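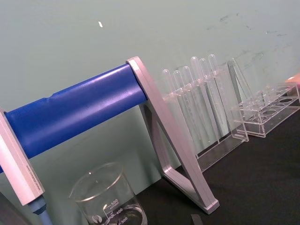

Flirnent gets its robot arms to learn by copying

Sunday, February 26, 2023

I finally got to see what the Flirnent team at Grista have been up to since January, and I came home wanting a go on the controls! The idea is that a person steers the arms by remote control through an ordinary lab chore, again and again, and the recordings become the lessons. They have 670 saved so far and want 1,000 before any proper training starts.

Glassware is the hard bit, I'm told. A round-bottom flask has to be gripped by the neck, and clear glass is tricky for cameras (it's tricky for me, and I do the washing-up). 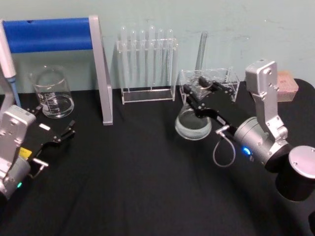 Labs & Gadgets

New operators get 60 minutes of practice before their runs count, which sounded generous until I heard how many people ask for more. Software comes from Cuvness, and the recordings will go to the Tóth workshop next – they'd like to try the same chores on a different pair of arms. I've asked if I can come back for that.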